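Softić two-arm table cell: user guide
Section 4. First grip test with the wrist view

Please complete Section 3 (levelling and cable check) before you begin. For the grip test you need two or more light objects from your own set. Toys are very suitable, for they are light and have soft edges.
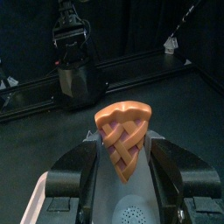
Wrist view, with a toy slice of pie between the fingers.
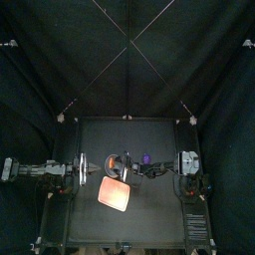
Drutport, December 5, 2021

The section replaces the sheet which was delivered with the cells until September. If your cell has a serial number lower than 3,347, please read first the note at the end.

4.1 Prepare the table

1. Switch on the lamps over the table and wait until the light is steady.
2. Remove everything from the tabletop that you do not want to use in the test.
3. Look at the fabric walls. They must hang without touching the arms. If a clip has become loose, press it back onto the rail.
4. Check that the cables of both arms can move freely.

Caution: Keep your hands outside the black frame whenever the arm power is on. The arms can start without a sound.

4.2 Grip an object

1. Open the Unden program on the computer and choose "Grip test".
2. Choose one arm. The other arm must stay in its waiting position.
3. Set the closing force to 23. The scale goes up to 65, but the higher values are meant for metal parts only.
4. Place the object between the open fingers, using manual mode and the long tongs. Let go only when the fingers have closed.
5. Look at the wrist view on the screen. The object should be held by its two sides, and you should see both fingers.
6. Raise the arm slowly with the "Up" key and wait until the program shows "Hold OK".

Note: A wedge is more difficult than a cup or a block, as its sides are not parallel. If it turns in the fingers, open them, move the object a little lower and repeat step 4. Do not increase the force.

Caution: Shiny objects can give a bright reflection in the overhead view. Turn the object a little, or make the lamps darker by one step.

4.3 Finish the test

1. Lower the object until it rests on the table or in a tray.
2. Open the fingers and press "Home".
3. Save the result. The program keeps the last 1,000 tests and then deletes the oldest one.

Repeat 4.2 and 4.3 with the second arm.

Note for older cells: In cells with a serial number lower than 3,347, the "Home" key moves both arms at the same time. Press "Single" before "Home". The Trundside service desk can send you the newer program without cost.

Continue with Section 5, Passing an object from arm to arm.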